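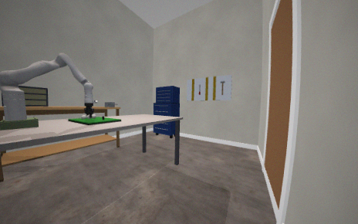 I have been asked a few times since spring whether it is worth waiting for a machine that does the boring jobs. I run a small repair bench in Nerstead, mostly kettles, lamps and hand tools, so I have plenty of boring jobs to offer.

The one I would give away first is sorting small parts. Every evening there are screws, clips and little black spacers left on the bench, and they all have to go back in the right drawer. It takes me ten minutes, and a child could do it.

An arm can nearly do it. Picking up one small block from a flat board, with nothing else near it, is the sort of task these arms are practised on in simulation, and it is a fair place to start. The board stays still, the light doesn't change and the part is easy to tell from the green underneath it. My bench is not like that. Parts lie on top of each other, and half of them have rolled under something.

I read through the notes that came with Bumodow, a practice workshop you can run on a home computer, and left it going over lunch with the settings as they came. Out of 10 tries at lifting a small part it managed 7. I then moved the start position a little and it did worse, though I didn't keep a proper score. Most of the misses were the same - the fingers came down beside the part and closed on nothing.

Seven out of ten sounds decent until you think what it means at the end of a day. With 70 parts to clear I would be going round after it for the other 21, and I'd have to find them first.

Shop-floor work is further along, as far as I can tell. Lebrun, who make the hinges I buy, have an arm that loads one press with one shape of blank, and it has been doing that for 9 years. It has a tray that holds every blank the same way up. The tray is most of the trick, and a person still fills it.

Housework looks harder to me. I can't think of anything in my kitchen that is the same way up twice. Folding a towel, emptying a sink, finding the lid that fits the tub - I wouldn't trust any of it to a machine yet.

So my answer for now is to buy better drawers. I've ordered a set of the shallow Flistex ones and will label them when they come.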